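ロボットの失敗について、少し長いスレッドを書きます。私の日本語は勉強中ですので、変なところがありましたら教えてください。専門は機械です。布のことは、この仕事で初めて勉強しました。(1)

私たちの小さいチームは、二本の腕のロボットに布を扱う作業を教えています。プロジェクトの名前は Cernetska です。服やひざ掛けを持ち上げて、広げて、たたむ。人間には簡単ですが、ロボットにはとても難しいです。(2)

問題が起きたのは 4/15/24 の午後でした。柔らかいフリースを引っ張る動作の途中で、左の腕が止まりませんでした。布はもう十分に伸びていたのに、腕は同じ方向へ動き続けました。(3)

私は非常停止ボタンを押しました。ボタンまでの距離は2歩でした。けがをした人はいません。布が少し伸びて、縫い目の糸が切れました。損害はそれだけです。しかし、私はその夜あまり眠れませんでした。(4)

最初に考えた原因は、力の制限の設定ミスです。設定ファイルを開いて、同僚の Miklós Kelemen と一緒に一行ずつ確認しました。値は正しかったです。前の週に承認した値と同じでした。(5)

次に、モーターの電流の記録を見ました。ここで変なことに気がつきました。引っ張っている間、電流がほとんど増えていません。布が強く張っているなら、電流も増えるはずです。記録の中では、腕は「何も引っ張っていない」ような様子でした。(6)

答えは記録の時刻にありました。電流の値が、遅れて届いていたのです。遅れは300ミリ秒でした。制限の機能は正しく動いていましたが、古い値を見て判断していました。運転中に後ろの鏡だけを見ているような状態です。(7)

なぜ遅れたか。通信の中継に使っている Chacko という自作のプログラムに、データをためる場所があります。カメラの映像が多いとき、電流の値も同じ列に並んで待っていました。大事な値と重い映像を、同じ列に入れてはいけませんでした。これは私の設計です。私の責任です。(8)

硬い物なら、たぶんもっと早く見つかりました。箱を引っ張れば、すぐに大きい音がするか、手から外れます。フリースは静かに伸びます。見ている人も「まだ大丈夫」と思ってしまいます。私もそう思いました。(9)

もう一つ、恥ずかしい話があります。同じ遅れの警告は、前から画面に出ていました。小さい黄色の文字で、一日に8回出た日もあります。作業は普通に終わっていたので、だれも調べませんでした。私も読んで、閉じて、次の作業に進みました。(10)

この警告のことを報告書に書くかどうか、少し迷いました。上司の Emília Hájek に相談したら、「そこを最初のページに書いてください」と言われました。そのとおりに書きました。(11)

直したことを書きます。
・電流と力の値は、映像と別の通信路にしました。
・値が古いときは、腕が自分で止まります。値の大きさを見る前に、時刻を確認します。
・遅れの警告は赤い表示にして、人が確認するまで次の動作を始められません。(12)

布の引っ張り方も変えました。前は一つの長い動作でした。今は短く引いて、止まって、値を確認して、また引きます。作業の時間は前のほぼ2倍になりました。速さの目標は下がりましたが、今はこれでいいと思います。(13)

修理のあと、わざと通信を重くする試験をしました。映像のデータを増やして、腕がちゃんと止まるかを見る試験です。最初の試験では、止まりましたが、そのとき指が開いてしまいました。布なら落ちるだけです。でも、重い物を持っていたら危ないです。(14)

それで、停止のときの指の動きも決め直しました。基本は「つかんだまま止まる」です。ただし、人の手や服をはさんだ場合のために、手で指を開く方法も必要です。Pustthorpe の作業室では、開け方の紙を壁にはりました。字が小さいと言われたので、印刷し直しました。(15)

質問がありましたので答えます。「人が近くにいるときは、もっと遅く動かすべきでは?」はい、そう思います。今は人が線の内側に入ると、速度が下がります。当日もこの機能はありましたが、遅い速度でも、止まらない腕は怖いです。(16)

もう一つの質問。「指の力を弱くすれば解決しますか?」少し助けになりますが、弱すぎるとフリースが滑ります。滑ると、ロボットは同じ所をまたつかみに行って、作業が終わりません。ちょうどいい力は布によって違います。毛布と薄いシャツを同じ値で扱うことは、まだできていません。(17)

指の表面も比べています。でこぼこのある指は布をよくつかみますが、細い糸が引っかかることがあります。Vitach という名前の試作の指は、まだ結果が少ないので、ここでは書きません。(18)

同じような二本腕の装置を使っている方へ。力の値に時刻が付いているか、一度見てください。その時刻をプログラムが本当に読んでいるかも見てください。私たちの場合、時刻は付いていましたが、どこでも使っていませんでした。(19)

5月に、新しい停止機能の試験をもう一度します。今度は薄い布と、ボタンの付いた服も使います。うまくいかなかった結果も、このスレッドの続きに書く予定です。日本語の間違いを直してくださった方、ありがとうございます。「引っ張る」の漢字を覚えました。(20)

最後に、作業の写真を一枚付けます。(21)
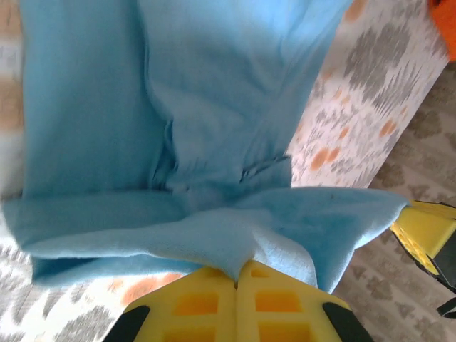

水色のフリースを指先でつまんでいるところ。手首のカメラから。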